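Student Projects > Food and Everyday Life

Home | Courses | Projects | Staff | Contact

We use cookies to keep this site working. Accept all | Manage choices

Does it matter how long you leave the dough? My bread project

By Ataahua Ellery

04/12/2025

For my term project I wanted something I could eat afterwards, so I picked bread. My gran makes a plain white loaf every weekend and she always leaves the dough overnight in the cold pantry. My dad thinks this is a waste of time and uses the quick method on the back of the flour bag. They have been arguing about it for as long as I can remember, and I thought I could at least give them something new to argue about.

My question was simple enough: does a long, cold rise make bread that people like better than a short, warm one? I also wanted to know if it changed how quickly the loaf went stale, as my gran swears hers lasts nearly a week.

What I used

I kept the recipe the same every time. Each loaf had 500 g of strong white flour from Rellholm Mill, plus salt, dried yeast and water from the kitchen tap. The only things I changed were the time and the temperature. Short-rise dough sat in the airing cupboard for an hour and a half. Long-rise dough went in the fridge for 11 hours, which in practice meant I mixed it before bed and got up far too early to bake it before college.

I used less yeast in the overnight loaves, and I know that makes it a less fair test! Mr Okoro pointed this out at my planning meeting. I did try one long loaf with the full amount of yeast and it climbed out of the bowl and glued itself to the shelf above, so after that I went with gran's amount and wrote it down as a weakness.

Baking days

I made eight loaves over November, four of each sort. That doesn't sound like many, but our oven only fits one decent tin at a time and my family wanted to cook dinner now and then. The second short loaf was a disaster because I forgot the salt. I baked it anyway and it tasted of nothing at all (the ducks at Grarkance Pond weren't interested either, and I've since read you shouldn't be feeding them bread). I made another to replace it and left the saltless one out of the results.

The long doughs were much nicer to handle. They were stretchy and a bit bubbly, and I could shape them without adding extra flour. The short ones felt tighter and kept springing back when I tried to roll them up for the tin. I hadn't planned to write about how the dough felt, but I had so many notes on it by the end that it seemed silly to leave them out.
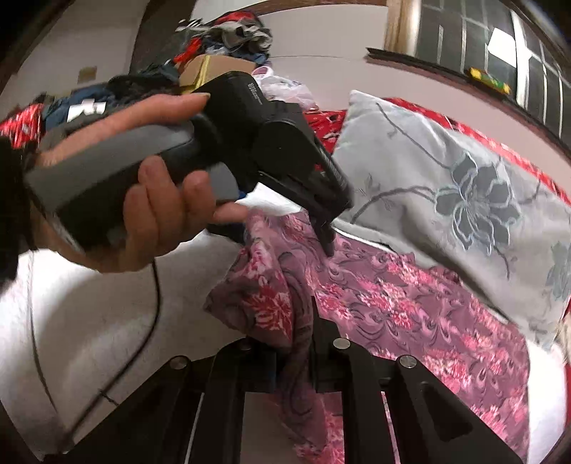 The tasting

I did the tasting in the common room at lunch, with slices on two plates marked with a sun and a moon so people wouldn't know which was which. Butter was allowed but no jam. I asked everyone to pick the one they liked better and write a few words about why.

More people picked the overnight bread, but it was closer than I expected. The ones who liked it said things like "tastes more of something" and "chewy in a good way". The people who went for the quick bread mostly said it was softer, and two of them said it was like the bread they have at home, so I suspect that what you grew up with counts for a lot. One person wrote "both fine, is there any more", and I'm counting that as a compliment.

I should have given half the group the moon plate first. Everybody started with the sun because it was nearer the door, and if you're hungry the first slice probably tastes best whatever it is. If I did this again I'd swap the plates over halfway through.

Going stale

For this bit I kept the end of each loaf in a paper bag and pressed a slice with my thumb every evening. Not very scientific, I know. I wanted to weigh the slices too and see how much water they lost, but our kitchen scales jump about so much with small amounts that I gave up on the numbers.

The short-rise bread was hard by the third evening. The overnight bread was still all right for sandwiches then and went hard a day later - so my gran is partly right, although nowhere near a week. She says that's because I don't use her bread bin.

What I'd do next

I'd like to try the same thing with wholemeal, and with a sourdough starter if I can keep one alive. My friend's mum has offered me some of hers, which she calls Sistska, and it's apparently older than me. I'd also borrow some proper scales from the science block and get more people to taste.

Dad has read this report and says the result is a draw. Gran has asked for a printed copy.

Filed under: Food, Baking, Term Projects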